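Boîtiers gris à couvercle vissé : les questions qu'on nous pose au comptoir

Mis à jour en février
Par l'atelier d'entretien, Standport

Le boîtier est-il vraiment étanche ?

Nous n'en savons rien, et nous nous méfions de ceux qui le savent sans l'avoir ouvert. Le mot figure sur la fiche de Skorkden, notre fournisseur. La fiche ne dit pas combien de fois on peut dévisser le couvercle avant que le joint se tasse, ni ce qui se passe quand une vis est serrée plus que les autres. Tant que personne ne nous montre un essai, nous écrivons « protégé contre la poussière » sur nos étiquettes et rien de plus.

Faut-il un outil spécial pour l'ouvrir ?

Non. On vous vendra volontiers une trousse de 20 embouts. Un tournevis ordinaire à la bonne empreinte suffit, à condition que la tige soit assez fine pour descendre dans le puits de vis. Le modèle noir et orange qui traîne sur toutes nos tables fait l'affaire. Si l'embout flotte, changez d'embout avant d'appuyer plus fort.

Peut-on travailler sur une table encombrée ?

On peut, on le fait, et on y perd des rondelles. Le minimum est de garder libre la surface juste devant soi et de repousser le reste au fond : carton, panier, boîte à loquets.

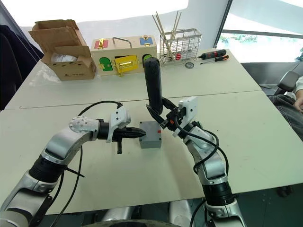
Où ranger les vis pendant que le couvercle est ôté ?

Dans n'importe quel récipient fermé. Le panier en fil métallique est une mauvaise idée, les petites pièces passent entre les mailles. Les plateaux aimantés de Tamidia sont agréables à l'usage, mais nous n'avons pas constaté qu'on égarait moins de vis depuis l'achat. Une soucoupe vaut autant.

Dans quel ordre visser ?

En diagonale, sans bloquer, puis un second tour pour serrer. On lit souvent que l'ordre est sans importance sur un petit couvercle. Peut-être. Nous avons quand même repris plus de 12 boîtiers dont le couvercle bâillait d'un côté, tous vissés en faisant le tour.

Comment savoir si l'embout est bien engagé ?

Regardez dans le puits avant de tourner. Les trous sont en retrait dans les angles arrondis du couvercle et l'on y voit mal ; un embout posé de travers donne la même impression dans la main qu'un embout bien assis, du moins au premier quart de tour.

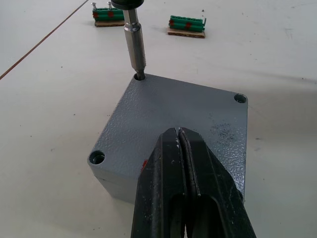

Club Nogueira – Section petit outillage et remontage

Les marques sur le couvercle sont-elles un défaut ?

La surface grise est grenue et accroche la lumière par endroits, ce qui fait passer des reflets pour des rayures. Penchez le boîtier avant de réclamer. Les petits points sombres et les éraflures sont une autre affaire, mais ils ne nous disent rien de l'état du joint. Nous n'échangeons pas un boîtier pour cela.

Les produits rénovateurs servent-ils à quelque chose ?

À les vendre, sûrement. Un chiffon et de l'eau savonneuse nous ont toujours suffi.

Quelle référence commander pour un couvercle seul ?

La 328 pour le petit format, la 920 pour le grand. Le catalogue les dit interchangeables avec les anciennes séries ; apportez votre base et essayez sur place, les couvercles entamés ne sont pas repris.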